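The planner was waiting on itself

Thu 28 September

I spent most of this week on a bug that I first put down to the gripper, then to the camera, and that was in the planner the whole time. I'm writing it up while I still remember the order things went in.

For anyone new to the blog: I work on the two-arm setup at Imham, on the software side. The stack has three parts that matter for this post. Levport is the perception node. It takes the head camera picture and returns a list of things it thinks are garments or containers, each with a mask and a confidence. Vesden is the task planner. It reads that list and decides which arm should do what. Under that is the controller, which has no name because I wrote it in a weekend and never gave it one.

The task is tidying laundry. Garments go from the sofa into a basket on the floor, and then both arms take the basket by its handles and lift. On paper it's two behaviors glued together. Each one had been working by itself since May.

The symptom was that the arms would go to their ready pose in front of the basket, open their grippers and stay there. No error came up. The controller reported that it was idle and healthy. If I restarted the planner, sometimes it would go on and sometimes it would sit there again.

My first guess was the left gripper. We had rebuilt its cable run the week before, and I have been burned by a loose connector enough times that I check those first. I sent it open and close commands by hand for half an hour. It did every one of them.

My second guess was timing. The controller runs at 300 Hz and the planner at whatever rate Levport sends it data, which on a good day is 20 Hz. If a message goes stale the planner throws it away, and I had set the stale limit to 80 milliseconds back when the network was a lot quieter. I logged the age of every message for a full run. A few were over the limit, but they came in ones and twos, and the planner should have picked up the next one and carried on. I raised the limit anyway and it made no difference to the stall.

After that I did what I should have done on the first day and wrote out the planner state on every tick. It was flipping between two goals. One tick it wanted to pick up the garment on the sofa. The next tick it wanted to lift the basket. Neither goal lasted long enough for the controller to accept it, because I make the controller wait for the same goal three times in a row before it moves anything. That rule is there for safety and I'm keeping it. It also hid the problem, since from the outside a planner that changes its mind every tick looks the same as a planner that has nothing to do.

So why was it flipping? The lift goal has a precondition that no garments are left outside the basket. Levport was finding the red garment in the basket and the red garment on the sofa, and about half the code was written as if there would only ever be one of each color. The tracker matches detections from one picture to the next using appearance first and position second. Two red things with white trim have close to the same appearance. On some ticks it matched both detections to the same track and merged them, and the merged track took its position from whichever detection was more confident. When that was the one in the basket, the planner saw a clean sofa and asked for the lift. When it was the other, it asked for the pick.

I had tested with a blue shirt and a gray towel for months. They never look alike to anything, so this never came up.

The fix has two parts. The tracker now matches on position first when the arms are still, and only falls back to appearance when something is being moved. It also isn't allowed to give two detections from the same picture to the same track. I can't believe that wasn't in there already, but I checked the history and it never was. It's a one-to-one assignment now, using the same solver we already had for calibration markers, so there is no new dependency.

The second part is in Vesden. Goals now have a bit of stickiness. Once a goal is picked, another one has to win for several ticks before it takes over. I was against this for a long time because it can cover up exactly the kind of bug I just described. Natanael Fontes talked me into it on the condition that every suppressed switch gets logged and shows up in the run summary. If the number is high, the run is marked as suspect even if the laundry ended up where it should.

I then replayed 138 logged runs through the new code. Replay doesn't tell me if a grasp would have held, but it does tell me what goal the planner would have chosen on each tick, and that was the part in question. The flipping is gone in all of them. Two runs still have a merged track early on, both from before we fixed the camera exposure, and I'm going to leave those alone.

A few smaller changes went in at the same time:

The Amaral viewer (our log viewer, for those who don't use it) now has a row for the current goal under the camera picture. It should have had one from the start. I would have seen this in a minute.

The controller's idle message now says why it is idle. "No goal" and "goal not stable" used to be the same line.

The stale limit is back where it was. Raising it didn't help, and I don't like leaving changes in that I can't justify.

There are things I haven't dealt with. The handle detector assumes the basket is standing more or less square to the arms, and I want it to take the angle from the rim. The white band on one of the garments gets labeled as a separate object now and then, usually when it lies across something else. The planner ignores it for being too small, but only because of a size threshold I picked by eye. I'd like to replace that with something that knows the band touches the rest of the garment.

Next week is the handle work. I'll post the tracker test cases before then if I get them cleaned up. 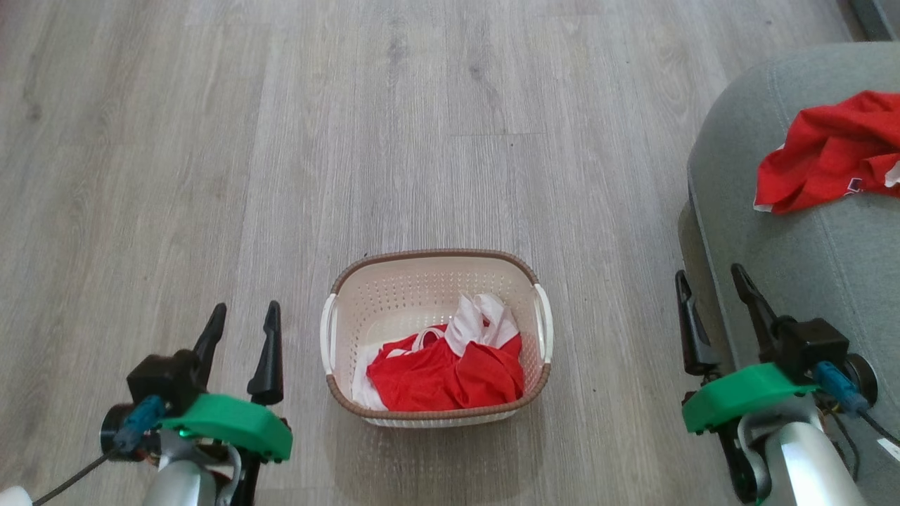 Both grippers open in front of the basket, one red garment in it and the other on the sofa.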